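Posted in: Workshop & Garage › Storage
May
By the Turcotte Workshop Notes desk

We use cookies to remember your reading settings. Accept | Manage

Keeping a metal parts bin in good order

A sheet-metal bin is one of the more useful things you can have in a shop. It takes knocks, it doesn't soak up oil, and it will outlast the bench it sits next to. It also gets neglected, mostly because it looks like something that can't be hurt. The tips below cover choosing one, setting it up, cleaning it, and deciding what goes in it. They apply to a small bin on a bench as much as to a big one on legs.

Picking a bin

Look for sloping walls and a flat floor. The slope brings small stock down to where you can reach it, and the flat part keeps it from piling up in a point. A bin with straight sides holds more for its size, but you will spend time digging in the corners.

Check the top edge before you buy. A folded or rolled edge is safe to lean a forearm on. A raw sheared edge isn't, and if you already own a bin like that, push a length of split rubber edging over it. Cut the edging a little long and trim it after it has settled for a day.

Used bins are usually fine. Scratches don't matter. What matters is whether the corners are still closed up and whether the floor still sits flat. Press down in the middle with your palm. If it pops in and out like the bottom of an oil can, it will be noisy every time you drop something in, and it will trap moisture under anything you set down.

Our own large bin came from a shop clearance at Gruria and cost $40. It needed a wash and one new bolt.

Setting the height

Most people put a bin too low. Stand next to it with your arm relaxed, then reach for the floor of the bin. You should be able to touch it without bending at the waist. For a deep bin that may mean a stand, and the stand needs to be heavier than you expect. Two by four legs with a cross brace are enough for a bench-size bin. For anything larger, use angle iron or bolt it to the wall.

Shim the legs until the bin is level from side to side. Some people tip it forward slightly so that stock comes toward them. That works well for short pieces and poorly for long ones, which end up in a heap against the front wall.

Put the light off to one side. A lamp straight over bare metal throws glare back at you, and dark parts get hard to pick out from the shadows.

What to put in it

A bin like this is best for pieces you pick up one at a time: bar offcuts, clamps, short lengths of pipe, brackets, blocks. Keep screws, washers and other small hardware in cups or drawers. They find any hole in the floor, and they get under the bigger pieces and keep them from lying flat.

Give long pieces room. Two bars lying side by side with a gap between them can each be picked up cleanly. Two bars crossed over each other have to be untangled, and the one underneath usually drags across the one on top and marks it. If you have painted or finished pieces, this is where the finish gets ruined.

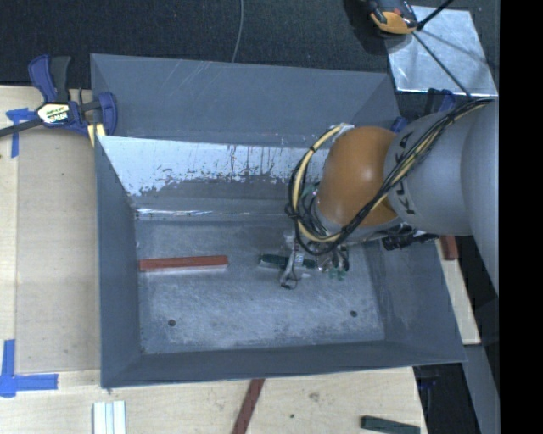

Lay bars parallel to the long side whenever they fit that way. Keep the ends away from the walls by at least a finger's width, so you can get hold of them from either end. If you are sorting by size, put the short ones where you reach first and the long ones behind.

Color coding helps if more than one person uses the bin. A stripe of paint or tape on the end of each bar is enough. We use one color for stock that is ready to use and another for pieces that still need to be cut or deburred. Write the key on a card and tape it to the outside of the bin, not the inside, where it will be scraped off within a week.

Don't use the bin as a trash can, even for a minute. Chips, rags and coffee cups all find their way to the bottom and stay there. Hang a bucket next to it for waste.

Cleaning

Empty the bin completely. It is tempting to push everything to one end and wipe the other, but grit just moves back and forth that way.

1. Vacuum first. Use a brush attachment along the seams and in the corners, where filings collect. Don't use compressed air, which sends filings into your face and all over the shop.

2. Run a magnet wrapped in a plastic bag over the floor. Turn the bag inside out when you lift it off and the filings come with it. Tie the bag and throw it out.

3. Wash with warm water and a small squirt of dish soap. Wear gloves. There are always a few splinters of metal left, however well you vacuumed.

4. For old oil, wipe with mineral spirits on a rag, with a door open. Lay the rag flat outside to dry before you throw it away – a wadded-up rag with oil finish on it can heat up by itself and catch fire.

5. Rinse with a clean wet cloth and dry right away with a towel. Leave the bin empty for an hour before you load it again.

Cloudy pale patches on galvanized sheet are often white rust, which comes from water sitting on zinc. A stiff nylon brush and a little white vinegar will take off the light kind. Rinse well afterward, as vinegar left on zinc will start eating at it. If the patches feel smooth and don't brush off, they may only be wear, and you can leave them alone.

Keep steel wool away from a galvanized bin. It scratches the coating, and the bits that break off will rust and stain the surface.

Scratches, holes and dents

Light scratches need nothing. For a deep scratch that has gone through to bare steel, sand it lightly with 220 grit, wipe it, and touch it up with cold galvanizing paint. Jikon sells a small can with a brush in the lid that is about the right amount for one bin. Two thin coats hold up better than one thick one.

If your bin has holes in the floor, decide whether you want them. They are handy for draining wash water, and they may be there for mounting bolts. If small parts are going through them, fit a rubber plug from underneath or a plastic hole cap from above. Measure across the hole before you go to the store. Caps are sold in fixed sizes and a loose one will be gone by the end of the month.

Dents can be taken out of thin sheet with a rubber mallet and a sandbag. Hold the bag against the outside and work from the edges of the dent toward the middle with light blows. It will never be perfectly flat. Stop when things no longer rock on it.

Quieting it down

A bare metal bin is loud. Stick a few squares of car-door damping sheet on the outside of the floor and the two largest walls. You don't have to cover everything – a third of the area takes away most of the ring. Clean the metal with alcohol first or the squares will peel.

A mat inside also works, but it holds grit and has to come out every time you clean. If you want one, cut it from Jivel ribbed rubber or a similar heavy mat, a little smaller than the floor, so you can lift it by a corner. Don't glue it down.

How often

For a bin in daily use, vacuum every 5 days or so and do a full wash every couple of months. In a damp garage, check under the stock more often. Water shows up first where flat pieces lie against the floor, and lifting them once in a while lets the metal dry.

Before you load a big bin, find out what it and the stand can hold. Our stand is rated for 376 pounds, and we weighed the contents last winter and got 328, with the bin itself still to add. We took out most of the solid bar that afternoon. Heavy stock now goes on a low rack by the door, and the bin is kept for the pieces we use that week.

Get new workshop tips by email once a month. Enter your address to sign up. You can unsubscribe at any time.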